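Bin Picking Tips: Sort Out the Planner First

27 shares | 4 comments
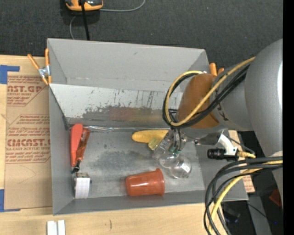

Before you touch the grasp settings in Nudonora, give the planner a true model of your bin, walls and all, and add a little padding. I use 25 mm, which sounds generous until you remember the cables! Clamp the bin in place, as with the orange-handled clamps on ours, and mark its spot in blue tape. Clear cups go last in my pick order (depth data hates them).

Comments

Padding of 40 here, slow but no bumps.

Does this work in Jistport too?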